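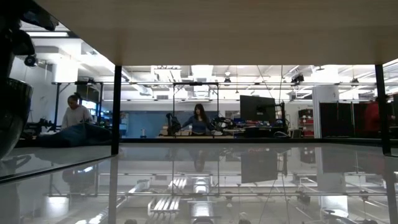
Unit 4: Budgeting for a Robot Workstation

The price on the quote is the price of the arm, and students who stop there come in well under the real cost. In this unit a workstation means everything that has to be bought, mounted or cleared before anyone can work at it. Take a bench with two arms, one on each side of the person standing at it. The arms are two lines in the budget. The aluminum frame over the bench is another, and so are the monitor, the stand it is mounted on, and the cables. A camera on a ceiling rail needs the rail first, and often a visit from building services. Shelving and bins for parts go in too.

Sort every line under one of these headings:

Capital: arms, controllers, frame, benches
Fittings: mounts, rails, cable runs, lighting
Computing: workstations, monitors, storage
Running costs: spare parts, service, power
Staff time: setup, training, calibration

Staff time is the heading most often left blank. In the Dodholm plan it came to nearly 22 percent of the first-year total.

Spares. Set aside 10 percent of the capital figure for the first year. Grippers and cables wear out before joints do.

Floor space. Measure reach with the arm fully extended, then add room for a person to walk behind the operator. The Zelham lab had to move a partition after delivery and paid for it out of the spares line.

Lead times. Borkik quoted 10 weeks for the arms and 25 for the controllers. Order the slow item first and do not book installers until it has a ship date.

Exercise. Using the Grewal price list, draft a budget for one two-arm station. Keep it to one page and show all five headings. Mark any price you estimated with an E. Drafts are due in April, and quotes must be no more than 21 days old when you hand them in.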